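Getting the house ready for my dad after a stomach operation, what did you wish you'd had?

Ha-neul Han
posted Tue 15 July in Home & Family

Hi all, long-time reader, first time asking anything. My dad is having part of his bowel taken out next week at the hospital in Prurville and he's coming to stay with me afterward because his place is up a steep flight of stairs and mine is... well, mine has stairs too, but there's a bathroom on the ground floor. The surgeon's office gave us a folder with the medical stuff in it (when to call, what to do about the dressing, his pills) and I feel fine about that part. What the folder doesn't cover is everything else. Where does he sleep? What does he sit on? What do I feed a man who has eaten the same breakfast since before I was born and is going to be told he can't have it for a while?

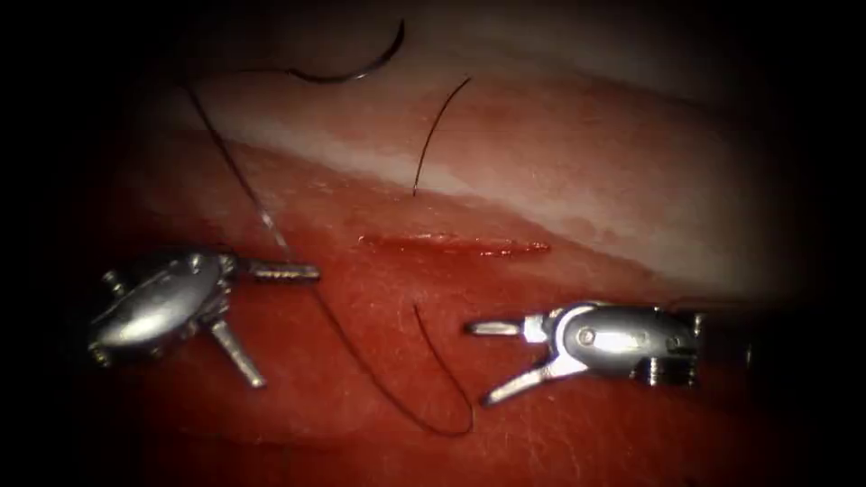

A curved needle and black thread by a short incision.

Some details, in case they help. He's a tall guy, stubborn, and lives in hard-waisted jeans. He doesn't own a robe. I have a couch that's very low and very soft and I already suspect it's going to be a problem. I have a spare bed upstairs, a recliner I could borrow from my neighbor Woo-jin Jin (ugly, brown, enormous), and a dog who loves my dad more than she loves me and jumps on him every single time he comes in. I work from home most days but I do have to go in for 2 days the second week, and I'm nervous about leaving him.

I'm also a bit worried about how bored he's going to get. He's a walker. He walks to the hardware store to look at things he doesn't need. I don't know how to keep a person like that in a chair, or whether I'm even supposed to.

I'd love to hear from people who've done this for a parent. Things you bought that helped, things you bought that sat in a closet, what you'd set up before they got home. Thanks so much!

Karabo Molefe

Oh, I have so many opinions on this, sorry in advance. We did this with my mother in April and then again with my father-in-law (different operation, same couch, same arguments).

Say yes to the recliner! I don't care how ugly it is. Getting in and out of a flat bed uses exactly the muscles that hurt, and for the first stretch my mom slept better propped up than she did lying down. Before he comes, sit in it yourself and try to get out without using your stomach at all. If the lever is one of those stiff ones down on the side, see if you can tie a loop of something to it, or plan on being the one who pulls it. My mother couldn't manage hers and wouldn't tell me, so she just stayed reclined until somebody walked by. Put a firm cushion under him if it's low. And yes, keep him off the soft couch. You'll both regret the couch.

Do make up the spare bed anyway, because he'll want it at some point, but ask the nurses before he leaves how they want him doing stairs. They'll probably have him practice getting out of bed by rolling to the side and pushing up with his arms. Stand there and watch when they do it, since you'll be the one reminding him at three in the morning.

Clothes. Get him out of the jeans. I know, good luck. My mother lived in nightgowns but my father-in-law was the same type as your dad and what finally worked was buying soft pull-on pants a size up, in dark navy, so that from across the room they looked like regular pants. He wore them for months. He wore them to a wedding! Buy a couple of pairs so one can be in the wash. Button-front shirts are nice too, not that his arms won't work, he just won't love stretching up to pull something over his head.

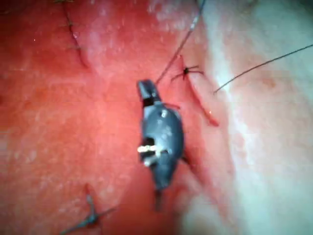 Next to the chair you want a table that's at elbow height, with everything on it, so he isn't twisting or bending down to the floor. Water with a straw or a sports lid, glasses, phone, a charger with a long cord, tissues, the remote, a notebook. The notebook was the best thing we did. Every pill goes in with the time, and every question for the doctor goes in too, because the minute you're in the office you forget all of them. I tried doing it on my phone and then my husband gave her something and wrote it on an envelope and we had a very bad evening working out what she'd had. One notebook, one pen, pen tied to the notebook.

A small firm pillow for coughing. I thought this was silly when the nurse said it. He hugs it against his belly when he coughs, laughs or sneezes, and it also goes between him and the seat belt on the drive home. Take it to the hospital with you.

For the dog, we had a baby gate. Put it up a few days early so she can have her sulk before he gets there. When he comes in, have him already sitting down and bring her over on the leash once she's calmed down. Ours figured it out quickly, but a big dog landing on a fresh incision isn't something I'd leave to chance.

Stuff that sat in the closet: a bell (he shouted), a grabber tool (she loved it for one afternoon), a fancy tray with legs. I also bought a blender from Gonano, thinking I'd be making soups all day, and used it for exactly one soup. Read the diet sheet before you shop. They told my mother to go easy on fiber for a while and I'd already filled the fridge with kale and beans. So much kale. We gave it to the neighbors.

Gyu-bin Hwang

recliner yes. raised toilet seat YES, get the kind with arms, some pharmacies rent them. put a night light in the hall. don't let visitors stay long, people mean well and they sit there for hours and he'll be too polite to kick them out. have a signal

Ok-hee Sun

I agree with nearly everything Karabo said, so I'll just add the parts I know, which are food and boredom.

With food, go by whatever the hospital tells you, theirs beats mine. But the general thing I learned with my dad is that amounts matter as much as what's on the plate. He'd always eaten three big meals and he sat down to a full plate the first night home, looked at it, and got upset. It was just too much to face. After that I used the little plates, the ones for cake, and brought him something small every few hours without asking if he was hungry. Half a scrambled egg. A bit of white rice with broth. Toast with the crusts off, which he pretended to be insulted by. If your dad is attached to his breakfast, ask the dietitian for the closest thing he's allowed, and serve it in his own bowl and at his own time. I went and got my father's bowl and spoon from his apartment and I think it did more for him than any of the cooking.

Freeze things now, in single portions, with labels. You won't want to cook in that first week. I was more tired than I expected to be, mostly from listening all night for noises. If anybody asks what they can bring, say "dinner for me," because his food is fussy and yours isn't.
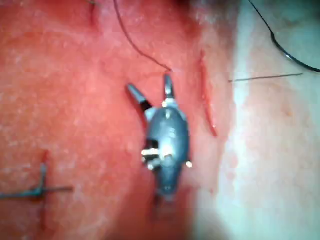
As for keeping a walker in a chair, please ask, but my guess is that they're going to want him up and moving a bit every day. With my father it was short and often. We started with the hallway, then to the mailbox, then to the corner where there's a bench. I bought him a cheap step counter and the day he reached 2,000 he called my brother long distance to tell him. Just watch that he doesn't overdo it on a good day! Dad felt wonderful one morning, walked all the way to the bakery, and then slept straight through until supper and was sore the day after. And no lifting until they say so. That includes the laundry basket, the dog, and "just this one bag." Move anything heavy that he's likely to help with out of sight before he arrives. I mean it, hide the watering can.

For the sitting parts, give him a job. My dad sorted a lifetime of loose photographs into shoeboxes and wrote on the backs who everybody was, and I'm so glad to have that now. If yours likes the hardware store, maybe he'd like all your jars of mixed screws. Everybody has those jars.

About the days you go in to the office, I'd get someone to sit with him or at least drop by at lunch. Would the neighbor with the recliner do it? A man might rather have company that looks like company than somebody "checking on" him. Ask the nurse too whether he should be on his own at all by then. Leave lunch at counter height with no lids he has to fight, and write your work number in big print by the phone. My father called mine 7 times the first day, mostly about the TV.

Ha-neul Han

Thank you, all of you, I've been making a list and it's already over the page. I went next door and Woo-jin says the recliner is mine for as long as we want it and he's happy to come over and watch baseball with Dad both days. I tested it like Karabo said and the lever is terrible, so I've tied a loop of old dog leash on it and that's much better.

Baby gate is up. The dog is lying against it sighing. I'm off to look for navy pull-on pants in extra tall, so if anyone knows a store that carries them, please say!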